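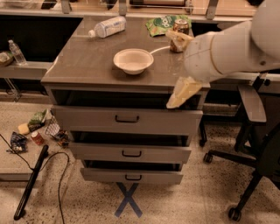 Skarnby is a language school for adults, up one flight of stairs from a key cutter, and we teach Swedish, Finnish, Korean and a cautious amount of German. We've never had a slogan. Bernadette Hennessy, who started the place, feels that slogans are for people who can't get to the second page of a brochure. Our beginners start with nouns, and they start with the ones within reach: bowl, bottle, can, cabinet, floor. A bottle lying on its side is good for a week of work in Swedish, where the verbs for lying and standing matter a great deal more than they do in English, and a can that stands in front of a bag will get you through the week after. Food comes into it early too. By the end of the first month you'll be able to say that the snack bag is green, in front of witnesses, with the right ending on the adjective.

How we got here

Bernadette taught high school French for longer than she cares to have printed, then went to Finland on long service leave and came home unable to stop talking about cases. There are fifteen, depending on who you ask, and she asked everyone. The first class was held in her garage in December, with the roller door up for the breeze and a neighbour's whipper snipper supplying what we'd now call authentic listening conditions. Seven people enrolled. One had misread the flyer and thought it was finishing, as in furniture. He stayed for three years and his Finnish is excellent.

The name comes from a village in a textbook. In chapter four of that book a family called Dahl drives to Skarnby to buy a lamp, fails to buy the lamp, and drives home. We've never found the place on a map and have stopped looking. When the school outgrew the garage we needed something to put on the lease, and Skarnby was what came out.

Last year we taught 258 students, up from a figure we would sooner not mention. The library holds 413 books, most of them readable and a few of them returned.

Who teaches here

Nelli Niskanen runs the Finnish program. She comes from Oulu and regards our winters as a clerical error. Her intermediate class has a reputation for silence, which she maintains is a unit of the course and will be assessed.

Korean is shared between Gil-soo Noh and Seo-ah Jang. Gil-soo takes the beginners and believes in handwriting. You'll fill an exercise book before you're allowed near a keyboard, and you'll complain, and your spelling will be better than that of people who went to the other school. Seo-ah has the upper levels and the Thursday-is-too-late-for-that homework policy, so called after an incident in semester two that both parties have agreed to let rest. She also runs the drama reading group, where eleven adults take it in turns to be the wicked mother-in-law.

Jin-sol Maeng is in the office and is the person you'll deal with if you ring up. Jin-sol knows which level you should be in within two minutes of conversation, and will let you do the placement test anyway if it makes you feel better.

German is taught by Bernadette, from the Hämmerli readers, a set of small grey books about a Swiss postal clerk with a bad knee. There are newer materials. There's nothing in them to match the chapter where he has to change trains.

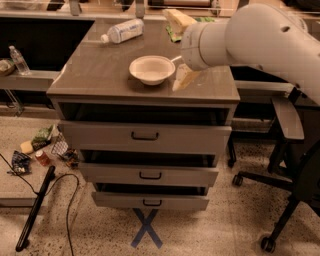
Class sizes are kept to twelve, on the grounds that the thirteenth person always sits near the door and never speaks. Courses run for ten weeks, four times a year. Evening classes start at 6.15, which gives you time to get a park and regret not eating first. The kettle is on from six. Biscuits are supplied in the beginner courses only, and we've found that this has no effect on progression rates whatsoever.

What we won't tell you

We won't tell you you'll be fluent in a term. A company called Evanier once offered to sell us an app that promised 500 words in a fortnight, and Gil-soo asked their rep, quite politely, which 500. The meeting was short. Ten weeks will get you through a bakery, a bus and a conversation about the weather, provided the weather is ordinary. Two years will get you an argument with your in-laws.

We also don't issue certificates with gold seals. You can have a letter, on letterhead, signed in biro. Several employers have accepted it, including Dodach, who send us two or three staff every year before posting them to Helsinki and have only ever asked for one of them back early.

If you'd like to sit in on a class before paying for it, you're welcome to. Ring Jin-sol, pick a language, bring a pen. Nelli asks that visitors to her room try not to fill the pauses.

Contact Skarnby | Enrolments and fees | Privacy | © Skarnby Language School | Back to top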